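Zunerwood Clothing Bank
Progress Report to the Ghorbani Fund
Reporting period: March through August
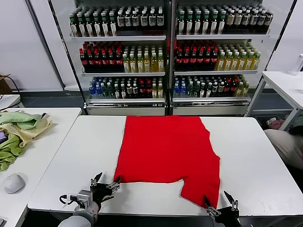

Summary of the Period

The Clothing Bank provides free clothing to households in Zornville and the surrounding townships. This report covers the second half of the grant year and follows the reporting headings set out in the award letter.

During the period the Clothing Bank filled 1,404 household orders, against 1,275 in the previous six months. The increase came mainly from school referrals, which rose sharply in August. Demand for adult work clothing was steady. Demand for infant clothing fell slightly, and we have reduced the storage given to it.

Progress Against Agreed Activities

Activity 1. Extended opening hours. The Zornville site now opens until 7:30 p.m. on two evenings each month. The first evening sessions were poorly attended. Attendance improved once the hours were printed on referral slips and posted at the bus station. We intend to keep the present schedule through the winter and review it in the spring.

Activity 2. School referrals. Agreements are in place with all the elementary schools named in the original proposal and with the middle school. The high school has asked for a separate arrangement under which older students may choose clothing themselves without a parent present. A draft has been sent to the district office and a reply is expected before the end of the semester.

Activity 3. Stock records. The move from paper cards to the Olevex inventory system is complete for coats, shoes and children's wear. Adult knitwear and bedding remain on cards. The transfer took longer than planned, as sizes had been recorded differently at the two sites and a common list had to be agreed first. Donnie Kinnear, operations manager, is responsible for the remaining categories.

Activity 4. Winter coat reserve. The award letter called for a reserve of 100 children's coats by the end of the period. This target has been met. Larger adult sizes are still short, and an appeal to local employers will go out with the fall newsletter.

Use of Funds

Spending on rent, utilities and wages was in line with the approved budget. Transportation was over budget owing to repairs to the delivery van — a new clutch and rear brakes — and the difference was met from general donations. No grant money was moved between budget lines. The line for shelving is underspent, and we request permission to carry the balance into the next period.

Difficulties

The loading door at the Zunerwood site was out of use for much of the summer. Deliveries were taken through the front entrance, which limited drop-offs to the hours before opening. The landlord has since replaced the door.

A number of donated items continue to arrive in a condition unsuitable for distribution. These are passed to a textile recycler at no charge. Revised guidance for donors has been placed on the website and at both collection points.

Plans for the Next Period

Work will center on completing the stock records, settling the high school arrangement and building up adult coat sizes. We also plan to survey referring agencies on how quickly orders are filled. The results will be included in the next report.

Submitted on behalf of the board by Amirhossein Ghasemi, Executive Director
Attachments: statement of expenditure; revised donor guidance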